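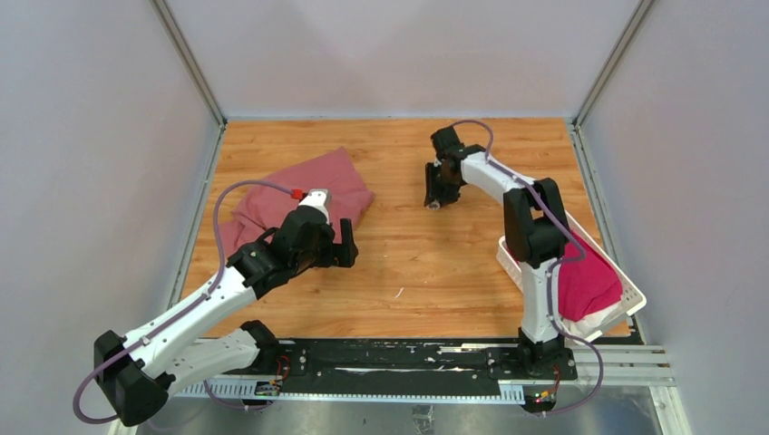 Why do wooden surfaces in shared rooms wear unevenly? Wear follows the places where people rest their forearms and put things down, and these places change very little from one day to the next.

Figure 1. Warm-toned wooden tabletop with plank lines, wavy grain and small dark knots.

4.2 Surface wear and the choice of finish

The tables in the Drenis reading rooms were fitted with oiled tops, while those at Indale were given a hard lacquer. Both sets were bought in the same year and have been used for the same purpose, which makes the two sites a fair pair for comparison. A surface with visible grain and knots, such as the one in Figure 1, hides light scratches better than a plain one, and we therefore scored gloss and depth of wear separately.

We took readings at 182 points across 14 tables. Each point was wiped with a dry cloth and left for an hour before the gloss meter was used. Points within 50 mm of an edge were treated as a group of their own, as the edge takes knocks from bags and chair backs that the middle of the table does not.

Oiled tops lost their sheen early and then changed slowly. Lacquered tops kept theirs for much longer, but once the film had broken the damage spread outwards from the first chip. At Indale this was plain along the sides nearest the windows, where the lacquer had also yellowed. The Drenis tops had darkened more evenly – a change that most readers did not mention when asked about the state of the furniture.

Cleaning matters as much as use. The Indale tables are wiped each evening with a mild detergent. At Drenis the cleaners use a damp cloth and the tops are oiled again every September. We could not separate the effect of the yearly oiling from that of the finish itself, and the results should be read with that in mind.

A smaller test was run on spare boards in the workshop at Stadov. The boards were rubbed with a felt pad under a fixed load for 3000 strokes, with gloss read at the start and the end. The lacquered boards came through with little loss. The oiled boards dulled, and a single fresh coat brought most of the gloss back. The knots stayed slightly raised on both kinds of board after rubbing, and readings taken over them were left out of the averages.

The workshop test leaves out spilt drinks and sunlight, both of which were present in the reading rooms. Section 4.3 deals with water marks, using the same tables and the same grid of points.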